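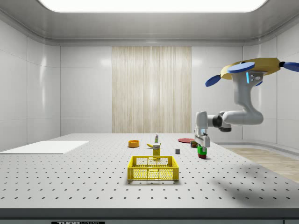 M. Tervalon
Materials Technician, Fedham Packaging Workshop

Filed under: Workshop Notebook / Reusable Packaging

August, entry opened 7:40 a.m.

Wash durability, returnable produce crates. The Sani washer was stopped at 3,349 cycles. The test plan called for 3,000, and the extra cycles were run at the request of the depot group, which wishes to know how far the handle area can be taken before stress whitening becomes a return complaint.

Eleven crates remain in the set. Five were withdrawn at the planned stop and are stored flat on the lower rack with their tags attached. Colleagues are asked not to stack anything on them, as the side walls are still to be measured for bow.

Observations from the first inspection:

Whitening at the inner corners of the handle slot is present on every crate in the long-run set. It is faint under the ceiling lights and plain under the side lamp. No through cracks were found with dye. One crate has a broken lattice bar low on the long side. The break is clean and has the look of an impact, and the crate will be reported separately so that it does not count against the wash result.

Color has held better than expected. The yellow set has lost some gloss on the rim but still matches the retained sample by eye. A proper reading will be taken when the meter returns from calibration.

Detergent. Jetasar was used for the whole run at the low dose. The tank was found under strength at two of the morning checks, and both are marked in the log. The dosing line had drawn air at the fitting behind the pump. The fitting has been replaced and the old one kept in the drawer. The effect on the crates is probably small, but the report must state it.

Load test. The Clonus frame is booked for the afternoon. Crates will be loaded through the base with the handles held, in the same order as last time. The previous operator's sheet gives the hold time in minutes in one column and seconds in another - this should be corrected on the master copy before the sheet is used again.

Drying. Water still collects in the channel under the rim. Tilting the crates on the outfeed rack clears most of it, though the crates then take up more floor than the line drawing allows. The drawing has been marked in pencil and returned to the tray.

Outstanding:
- Bow measurement on the withdrawn crates
- Gloss and color readings
- Washer filter, due for a change before the next set goes in
- Written reply to the depot group on the handle area

2:15 p.m. Frame in use by the pallet group until four. Load test moved to tomorrow, first item.

3 comments | 2 shares

Fedham Packaging Workshop | Contact the workshop office | Back to top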